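How to hand a repeat packing job over to automation without losing the people who do it

Print this page | E-mail this page

Posted 05/08/2022 by Rajitha Pathirana

This guide is for supervisors in small workshops and packing rooms who have been told that part of the bench work is going to be automated. It assumes the equipment has been chosen and the budget agreed. It covers the part that usually gets left until the week of delivery, namely what the people at the benches will be doing before, during and after.

I work at Alerwood, where we assemble and pack small household goods, mostly wire and wooden items for shops. We have 21 people on the benches. We moved one job, the pick and place work for the Oretti range, over to an automatic station between last winter and June. Some of what follows we did well. Some of it we had to go back and do again.

1. Write down the job as it is done now

Do not use the work instruction sheet. Ours was years out of date. Stand at the bench for a full shift and write down every time someone picks something up, turns it, puts it down or sets it aside. Then ask the person doing it to read your notes and correct them.

You are looking for the small decisions. On our Oretti line the sheet said "place item in tray". In practice the packers were also checking for bent rods, turning each item so the label would face out, and putting doubtful ones on the shelf behind them. None of that was written down anywhere, and a machine will only do the parts you have told it about.

2. Split the list in two

Mark each step as either "same every time" or "depends". The first kind can go to the machine. The second kind stays with a person for now, even if the supplier tells you otherwise. You can move steps across later.

Expect arguments at this stage and let them happen. Rafsan Biswas, who ran the bench at the time, moved three of my "same every time" steps to the other column, and he was right about two of them.

3. Collect examples by hand

If your system learns from demonstrations, somebody has to provide them. Ours does, and the packers did it using hand-held grippers at an ordinary table. The person holds the tool, closes it on the item, moves it and lets go, and the recording is used afterwards to train the station.

Treat this as skilled work and plan it properly:

- Use people who know the job. We tried office staff on the first day to save bench time and threw the recordings away.
- Keep sessions short. We settled on 100 demonstrations per person per session, then a change of task.
- Do it in paid hours and put it on the rota under its own name. If it goes down as "other", it looks as if people were away from their work.
- Say in writing what is being recorded and who will see it. People asked us whether the recordings would be used to time them. They were not, and we should have said so on the first morning.
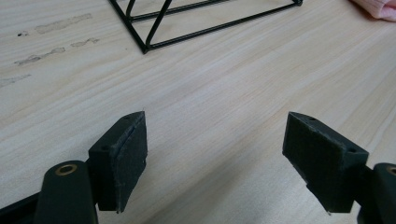 Awkward shapes need more sessions than you would think. A plain box can be gripped almost anywhere. Anything made of thin rod has only a few places where it can be held firmly, and it will swing or catch if you take it by the wrong one. Ask your demonstrators to approach it from different sides and to vary how it lies on the table. If everybody sets it down the same way round, the station will only cope with it that way round.

Check the grippers at the start of each session. Look at the pads first, as the covering wears with use and a worn pad holds differently from a fresh one. Write the condition down in the log. We did not do this for the first fortnight, and later could not tell whether a run of dropped items came from the pads or from the person.

4. Run the machine and the bench side by side

We did this for some three weeks on the Oretti range. The station took part of the work and the bench took the rest, and both fed the same trolleys. Do not cut the bench hours during this time. If you do, the people left will be covering for the machine as well as doing their own work, and they will remember it.

Keep a sheet next to the station with three columns: time, what happened, what you did. Anyone may write on it. Read it daily and answer in the same place, even if the answer is only "asked Bruvholm". They are our equipment supplier and were quick to reply when we sent them the sheet itself instead of our own summary of it.

5. Decide who may stop it

Everyone who works within reach of the station should be able to stop it, and should be told so in person. Restarting is a different matter. Name two people per shift who can restart it and train them before the first live run. At one stage we had a single trained person on lates, and when he was off sick the station stood idle until morning.

6. Rewrite the jobs

Once the station is running, the old job title no longer fits. At our place the bench role became three things: loading and clearing the station, checking finished items, and recording new demonstrations when a product changes. The checking is more tiring than the packing was. It is less physical but you cannot let your mind wander, and several people said they missed that. We now rotate after every break.

Look at pay at the same time. Recording and restarting both went up a grade here. That took longer to agree than the machine took to install, so start early.

7. When a new product comes in

Go back to step 1. We are doing the Caputo range at the moment and most of the Oretti recordings are no use for it, as the items are heavier and are held lower down. The notes from the bench were the part we could use again.

Contact: Alerwood Workshop Notes, Packing Room Office
© 2022 Alerwood. All rights reserved.
Back to top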